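## 4. First grabs with the Clutelico hand tool

Okay, you've got the gripper bolted up and the Farik software is talking to it. Now the fun part! I'd set aside 50 minutes for this section, and yes, I went over that my first time (I skipped step 2, don't skip step 2).

1. Squeeze the trigger all the way and let go. The fingers should close and spring back open without catching.
2. Press **Zero** in Farik with the fingers fully open. Wait for the beep.
3. Put a cloth on your table and lay a few cups down on their sides. Mix them up – clear ones, solid ones, something shiny.
4. Come in low and slow, with the fingers open and a pad on each side of the cup.

**Note:** I like a busy printed cloth for practice. Plain white made me lazy about lining things up, and then I was lost on any other table.
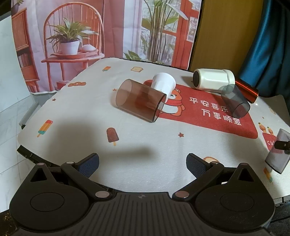

5. Close until both pads touch, then ease off a hair. Thin plastic cups dent fast!
6. Lift, hold for 3 seconds, and set the cup back down.
7. Do 17 grabs before you touch any of the settings. I know, I know, but your hand needs the practice more than the software does.

**Caution:** Keep your free hand away from the links while the fingers move. They pinch, and Sixten Holmgren at Stutent has the bruise to show for it.

**Note:** If see-through cups keep sliding out, wipe the pads with a dry rag and try force level 4. Still slipping? Go back to step 2 and zero it again.

Save your session before you unplug. Swapping pads is in section 5.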